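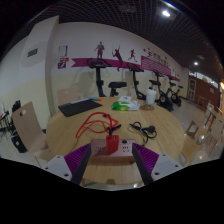 The coast station at Dollerport will be back on the air in December after two months of silence on the medium wave band. The club that runs it says both transmitters have passed their bench tests and the main antenna is up again.

The station went off in the fall when a corroded guy wire let go and the top section of the mast came down across the feed line. The tuning hut was not damaged, but 107 meters of coaxial cable had to be replaced, along with two insulators that are no longer made. A matching pair came from a closed station at Wadstead, which also handed over a box of spare relays.

Gijs Dierckx, who looks after the transmitters, said the new cable shows lower losses than the old run. "We should be a little stronger to the north than we were last year," he said. "To the south I don't expect any change."

The repair bill came to 2299 euros. Donations have covered 1262 euros so far, and the rest has been paid out of money set aside for a new receiver. That purchase is on hold until spring.

The first evening will follow the usual pattern – a call to all stations in Morse, a short weather bulletin, then an open period for reports. Operators should send at moderate speed and keep exchanges brief, as only one receiving position will be staffed. Grīnberga will be at the key for the opening call at 7 p.m. local time.

Listener reports can be sent by mail or through the form on the club's site. Cards will go out after the new year.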